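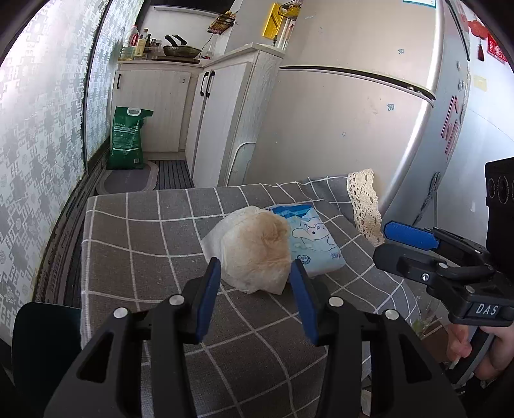 Uzor Handgreifer-Set, zweihändig
Artikelnummer 974

Das Uzor-Set besteht aus zwei handgeführten Parallelgreifern, mit denen sich Handgriffe im Haushalt und in der Werkstatt aufzeichnen lassen. Eine Person nimmt in jede Hand einen Greifer und erledigt die Aufgabe selbst. Ein Roboterarm wird dafür nicht gebraucht. Die Aufnahmen können später zum Anlernen von Armen mit passendem Greiferkopf verwendet werden.

Die Finger sind blau gepolstert und geben an der Kontaktfläche etwas nach. Damit lassen sich auch flache und weiche Gegenstände fassen, etwa ein Fladenbrot auf einer Papierserviette oder eine knittrige Kunststoffverpackung. Das schwarze Gehäuse hat dreieckige Aussparungen, die Gewicht sparen. Die Schrauben an der Oberseite bleiben zugänglich, zum Wechseln der Polster muss das Gehäuse nicht geöffnet werden.

Lieferumfang
2 Handgreifer mit Kamera
4 Ersatzpolster, blau
2 Datenkabel
1 Transportkoffer
Kurzanleitung (Deutsch, Englisch)

Aufstellung und Platzbedarf
Ein kleiner Tisch oder Hocker reicht als Arbeitsfläche. Die Person sollte von vorn an den Tisch herankommen und beide Ellbogen frei bewegen können. Gute Erfahrungen haben wir mit gemusterten Tischdecken gemacht: Ein Gitter aus hellen Linien auf grauem Grund gibt der Positionsbestimmung mehr Anhaltspunkte als eine einfarbige Platte. Stark spiegelnde Flächen direkt hinter dem Arbeitsplatz können die Auswertung stören. Kühlschränke mit silbernen Türen sind meist unproblematisch, solange kein Strahler darauf gerichtet ist.

Einsatz in Wohnungen
Niamh Hayes hat das Set für Prandgate in 36 Wohnungen eingesetzt, überwiegend in engen Küchen. Die Einweisung dauerte im Schnitt 50 Minuten. Am längsten übten die Teilnehmenden das Anheben dünner Teile von weichen Unterlagen — wer zu steil ansetzt, schiebt die Serviette mit. Hayes empfiehlt, die Finger weit zu öffnen, tief anzusetzen und erst dann langsam zu schließen.

Pflege
Polster nach Kontakt mit Lebensmitteln mit einem feuchten Tuch und mildem Spülmittel abwischen. Keine Lösungsmittel verwenden. Greifer nicht in Wasser tauchen. Abgenutzte Polster immer paarweise tauschen, sonst schließen die Finger ungleichmäßig.

Bestellung und Miete
Das Set kann gekauft oder monatsweise gemietet werden. Einzelne Greifer verkaufen wir nur als Ersatz für ein vorhandenes Set. Mietgeräte für Dezember bitte frühzeitig reservieren. Rückgabe im Koffer an unser Lager in Ranstead, Polster müssen vorher nicht gewechselt werden.

Fragen zur Technik: Mohammed-Awal Alhassan
Angebote und Miete: Eleni Trajkovski

Stand der Angaben: 7. November 2018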